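Keeping the Block Cell in Order
June
By Jonatan Midtbø

The block cell at Larkico occupies one white table set against a panelled wall, with a single arm mounted at the side. Responsibility for its condition rests with Sunita Ruiz-Ortega, who met with this publication on Thursday to discuss the maintenance program.

Ms. Ruiz-Ortega explained that the arm is checked before each shift. "We begin at the gripper," she said. "The bracket screws are tested for torque, and the fingers are opened and closed 13 times without a load. If one finger lags behind the other, the arm does not run."

The work area is a rectangle drawn on the tabletop in thin black marker. Coloured cubes are grouped inside it, and the outline must remain legible to the fixed camera. Ms. Ruiz-Ortega redraws it whenever the line begins to fade. 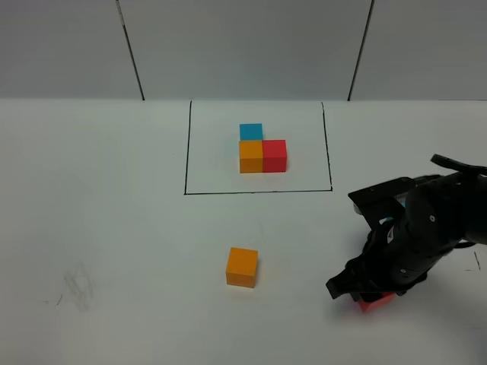 Fahmy would prefer that the outline be engraved, on the grounds that a redrawn line is never quite the same line twice. Ms. Ruiz-Ortega acknowledged the point. "An engraved line fixes the layout for good," she said, "and our layout was revised in the spring. Marker suits us for now."

Calibration is repeated every 400 cycles. The log stood at 2079 cycles on the day of the interview, and the most recent fault, a loose cable at the wrist, was entered at 1838. The cable was reseated and clamped the same afternoon.

Asked about the table itself, she said that smudges and scuffs are wiped away at the end of the week with a damp cloth. Solvent is not permitted near the marker. Stray fibres are to be picked up by hand, and the wrist camera is consulted with the fingers open and the surface clear of cubes.
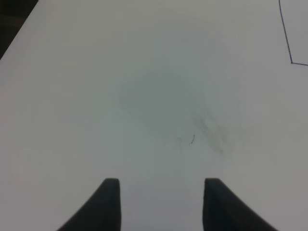 Spare Parts and Supply

Replacement fingers are ordered from Sondix in matched pairs. "We do not fit one new finger beside an old one," Ms. Ruiz-Ortega said. The next pair is expected before the end of the month.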